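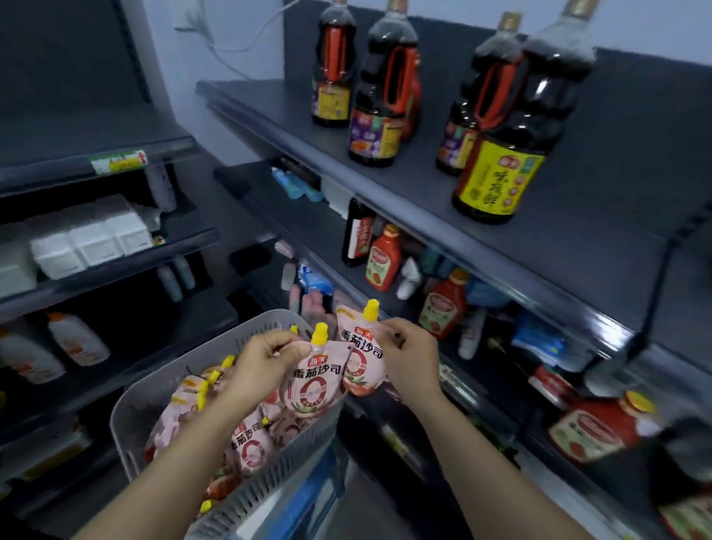
Pouches of tomato ketchup being sorted at the Ollura shop in Jimgate.

The Ollura shop in Jimgate has begun moving its sauces and condiments on to new shelves, the first part of a rearrangement that will run until the end of May.

The shop, which serves Jimgate and the outlying houses at Eltatness, is staying open throughout. Customers have been asked to use the main aisle between 9 and 10 in the morning, when most of the shelf work is done.

Tomato ketchup in pouches has been among the first lines to be dealt with. The pouches have spouted caps and can be stood upright, but they take up more room than expected when they are left in a heap, and the shop had been getting complaints that they were hard to find behind the larger bottles.

A slotted plastic basket is being used to carry stock along the aisle, with a stool and a cardboard box to raise it to a handy height. 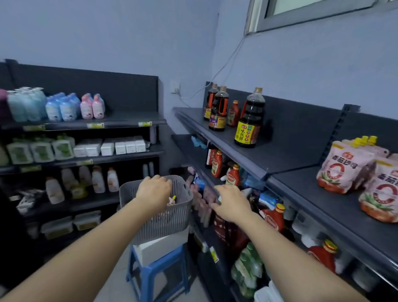 Large bottles of soy sauce will keep their place on the top shelf, where the handles are easy to reach. Squeeze bottles of ketchup will go below — the shop says regular customers already look for them there.

The work follows a survey in which 82 customers filled in a card at the till. Most wanted cooking goods kept together, and several asked for clearer prices on the lower shelves.

Hiebert, the wholesaler that supplies the shop, has agreed to change its delivery time for 2 weeks so that boxes do not arrive while the aisle is in use. Deliveries will come in the late afternoon instead.

Toiletries and household goods will be the last to be looked at. They are expected to stay across the aisle from the sauces, although some of the pump bottles may be moved down a shelf.
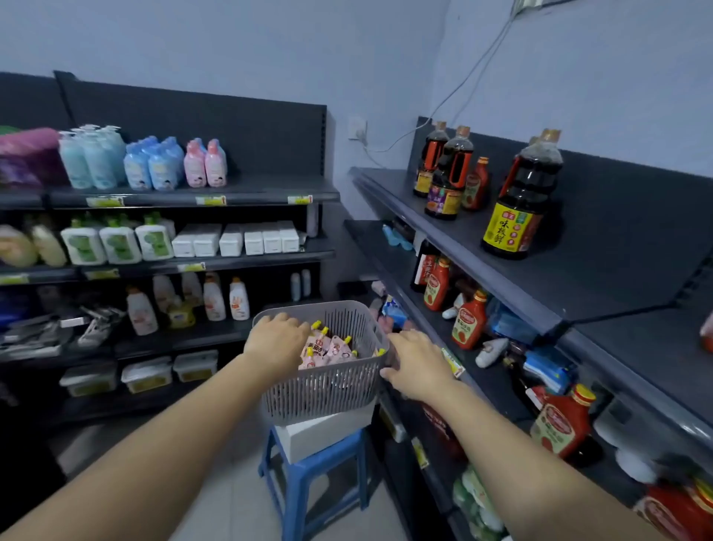

Opening hours

The shop's hours are not affected by the changes. Orders for collection can be picked up at the till as usual, and the Eltatness delivery round will leave at its normal time.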